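**Bench help wanted at Halleo – part-time, mornings, starting in February**

We're a small repair and reuse workshop on Sasard Street, and we've fallen a little behind on our wire. Boxes of it come in from every clear-out, and somebody patient needs to sit down with it, tease the strands apart, sort them by color and coil them up for the shelves. If you're the person your family hands the knotted necklaces to, we would love to hear from you! 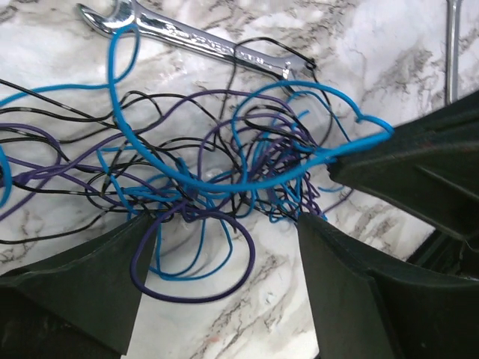 *Blue, purple and black, all in one heap, with a wrench behind.*

You don't need any experience with electrical work – we'll happily show you our way of coiling and labeling. Shifts start at 8:45 and there's always coffee on. Please drop a note through the door at 163 Sasard Street, or ask at the front counter for an application form (quote job 2607).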